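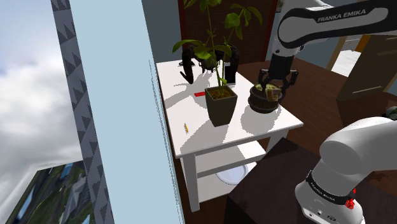

1/17/22

## Stilitz Chamber Choir opens its year in Munevside

The Stilitz Chamber Choir will sing in Munevside again this June, after a pause of two seasons. The program has 4 concerts, and all of them take place in the old Pennington Hall on the river side of the town. It was not sure until last week that the hall could be used, as the work on the heating had taken longer than planned. Now the contract is signed and we can give the news to our readers.

People who heard the choir on its last visit will remember the long silence after the evening psalm. I was sitting in the balcony, close to the organ, and I did not want to be the first one who claps. The choir has changed a lot in the meantime. Several of the older basses have left, and the new singers in the lower voices have a lighter sound. On the recording which the choir released in the fall, one can hear this very well in the slow pieces. The fast ones I like less – the words get lost, and I had to read along in the booklet.

The first concert is for voices only, with music from the Baltic countries and two short motets that the choir has not sung in public before. For the second one the choir is joined by Clovus, the string quartet that many of you know from the winter series. They will play one work without the choir, a quartet in a single movement, and then everybody comes together for a mass setting of almost forty minutes. The third concert is in the afternoon and is made for families. It is shorter, has no intermission, and children may sit on the carpet in front of the stage.

The last evening is the one I am most curious about. The choir will stand in the side aisles and not on the stage, so what you hear depends very much on your seat. If you prefer a balanced sound, take a place in the middle rows. The seats near the aisles are cheaper that evening, but you may hear mostly altos.

Pennington Hall has 193 seats on the main floor. The balcony stays closed this year because the stairs are still being repaired, and so the concerts may sell out sooner than we are used to. Subscribers to this newsletter can order before the general sale starts. Please write the concert and the number of seats in your message, and also say if you need a place for a wheelchair.

The support fund for the visit now stands at roughly 2,000 dollars. It pays for the travel of the younger singers and for the printing of the song texts, with translations. Gifts can still be made in the same way as last year, or in the box at the ticket desk.

Doors open half an hour before each concert. Coats can be left downstairs, next to the small bar.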